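Robots on the Bench: Your Questions, Answered by Someone Who Isn't Selling Them

Posted February 21, 2025

Prenora management put out its own question sheet in the winter. It was cheerful. This one comes from the employee side of the Zirneck shop and covers what people have been asking at break. Where we don't know, we say so.

Is the two-armed machine replacing anyone?

The official line is no. The official line on the label printer was also no, and the label desk went from three people to one. What we have in writing is that no bench job at Zirneck will be cut "as a direct result" of the Kastano trial. Ask yourself who gets to decide what counts as direct. We asked, and we're still waiting.

What does it do all day?

Mostly it practices. It picks up a part with one hand, holds a tool with the other, and tries to bring the two together. Anyone who has worked small assembly for a month does this without looking. The robot needs the table nearly bare, and it works on a piece much simpler than anything we ship.

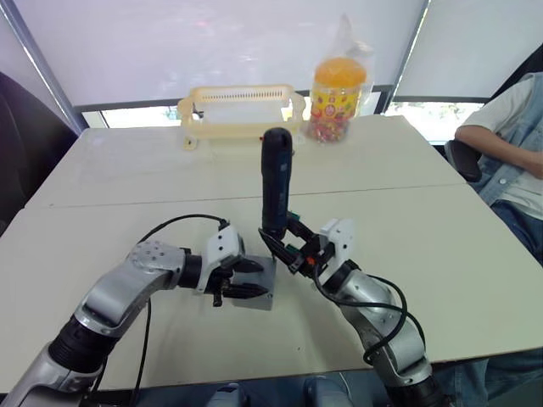

Why is there always a person sitting next to it?

Because the trial rules call for an attendant. The attendant watches, stops the arms if something looks wrong, and writes it down. Management calls this "freeing staff for higher-value work." People who have done the shift call it sitting. You can't read, you can't leave, and you can't do your regular job. If the goal was to save labor, we would like to see the math with the attendant's hours in it.

Does attendant time count toward my piece bonus?

Not at present. It is paid at base rate. This is the single biggest complaint we get, and it's fair. A person who normally makes bonus loses money every time they are put on the chair. Put it in writing to your lead each time it happens and keep a copy.

Can I refuse the attendant shift?

You can ask to be skipped. Two people have asked and both were skipped, so it seems to work, but there's no policy behind it. A favor is easy to take back.

Is it faster than we are?

The vendor, Reinholz, showed a slide with 2,235 completed cycles on it. The slide didn't say how many were started, how long they took, or how many times somebody had to reach in and set a part straight. We asked for all of that. A number with nothing next to it isn't a comparison.

Is it recording me?

It has a camera, and the camera sees whatever is across the table, including you. We were told the video is used for training the machine and not for checking on staff. We were not told how long it is kept or who can open it. Until that's on paper, act as though your supervisor can watch it.

Will it at least take over the work that hurts?

This is the one place we'd like to be proven wrong. Driving screws for a full shift is hard on the wrist, and a machine that took that on would be welcome. So far the trial plan has no target for it. Nothing in it mentions injuries at all.

When does the trial end?

March, according to the plan. Then there is a review. Hartmut Seidel has asked for a bench worker in the room for that review, and he has been told the request is "noted."

Who do I talk to?

Hartmut, second shift, or leave a note in the box by the time clock.

Comments

benchfour: Did the chair twice last week. My back hurts more from that than from the bench.

M.K.: I think you're a little hard on it. It's a trial. Of course it's slow.

benchfour: Then pay me my bonus while it's slow.

old_hand: What about the video if you already signed the form in the welcome packet? Does that cover it?

Related questions
Piece rates and how they're figured
Changing shifts at Zirneck
What to do after a wrist injury
Reading your pay stub

Contact: note box by the time clock, Zirneck | © 2025 Zirneck bench staff | Back to top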